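Home | Diary | Garden | Sewing | Older entries | Contact

The white table, again

11 Jan 2025
by Jaanus Lapiņa

Up late, porridge, straight to the table before I could talk myself out of it. It has been the dumping ground since Christmas and I promised myself January would be the month.
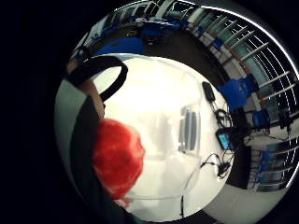

Rule for today was one thing at a time, pick it up, decide, put it down somewhere that isn't the table. Sounds easy. The light comes in so strong at this hour that the top is just glare and I kept putting my hand down on things I hadn't seen.

Red fuzzy thing first as it was nearest. Soft, no weight to it, and no idea where it lives. It's been on the chair, the windowsill, in the bread drawer for one whole week. Gone in the Clarkell bag with the felting bits for now. Must write that on the bag or I'll be hunting for it by July.

Then the clear box. I do like the clear box. Trouble with see-through things is I forget they're there, twice now I've caught it with an elbow. Grey dividers are staying with it, upright, four in a row, for the post and the seed packets. Bills at the front, things to answer behind them, then seeds, then a slot for whatever. Already know the whatever slot will be full first.

Cables. Oh the cables. Thin black ones, all the same, all knotted round each other like something out of a drain. Sat and picked at them for 30 minutes with the radio on. Got the long one free and it wanted to curl straight back up. Coiled it, put a bit of garden twine on it, felt very pleased. Then found there was another one under it going off over the edge. Left that. Tea.

The little screen can stay where it is, I like the blue glow of an evening. The small black thing next to it I moved to the right, then back to the left, then to where it was. So that's settled.

Found in the course of the morning, in the piles on the floor side: a Firis catalogue (old, binned), the warranty card for the Zorance kettle, which we don't have any more, a recipe for plum dumplings in mum's writing, no quantities of course. Also the receipt from Venckus for the shelf brackets. I'd turned the house over for that. Now it's too late to take them back, so I suppose I'm putting up shelves.

Lunch was toast stood up. Didn't want to put a plate on the table and spoil it.

Afternoon went a bit wrong. Wiped the top down with vinegar water and it dried in streaks, did it again with plain and a tea towel, better. There's a ring from a mug that isn't going anywhere. Tried bicarb on it. Tried lemon. It's a nice ring, it can stay.

Then my sister rang and I talked for ages walking up and down, and when I put the phone down there were 2 mugs, a scarf and the pliers on the table and I swear I only went near it the once. Moved them to the bed. Will regret that later.

Tot it up: drawer under the window done, floor pile mostly done, table as good as it gets. Not done, the bit behind the door, the bag of bags, and that other cable. Spent 10 minutes looking for the lid to the button tin aswell. It was on the button tin.

Tomorrow: shelves, if I can find the drill. Label the Clarkell bag. Ring about the boiler. Try the dumplings, guess the flour, see what happens.

Feet hurt. Soup from the freezer, the orange one, no lable so could be carrot could be squash. Bed once I've shifted the pliers off it.

Recent entries
Boiler, part two
What the frost did to the leeks
Christmas box back up the ladder
Mending the blue curtain
A very long walk for milk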